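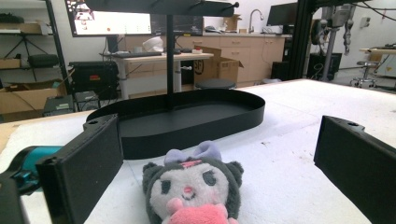

Search this site Go

Why Are Stuffed Toys So Soft?

By Beril Akgül
13/01/2026

Print this page | E-mail to a friend

A plush toy is made from two main things: the fabric on the outside and the filling on the inside.

The fabric is called plush too. It has lots of short threads standing up from a flat backing, a bit like grass on a lawn. These threads are called the pile. When you stroke a toy, your fingers push the pile over and it springs back. A long pile feels fuzzy. A short pile feels smooth, so toy makers often use it for faces.

Most of the filling is polyester, a kind of plastic pulled into very thin, curly threads. The curls trap air – and air is easy to squash. Let go, and the threads push back into shape.

How is one made?

First, someone draws the toy and makes paper patterns for each part. The fabric is cut and sewn together inside out, with a small gap left open. Then the whole thing is turned the right way, filled and closed up by hand.

Small parts like a nose or a smile can be sewn with colored thread. This is called embroidery. Extras such as a bow or a heart to hold are usually made separately and stitched on later.

How do I wash mine?

Read the label first. Many toys can be wiped with a damp cloth and a little soap – ask an adult before you use the washing machine.

Print this page | E-mail to a friend

Comments (3)

mia_k: My bear went flat in the middle. Can you put more stuffing in?

Beril Akgül: Yes. An adult can open a seam, add some and sew it shut.

Theo: I like the short pile best.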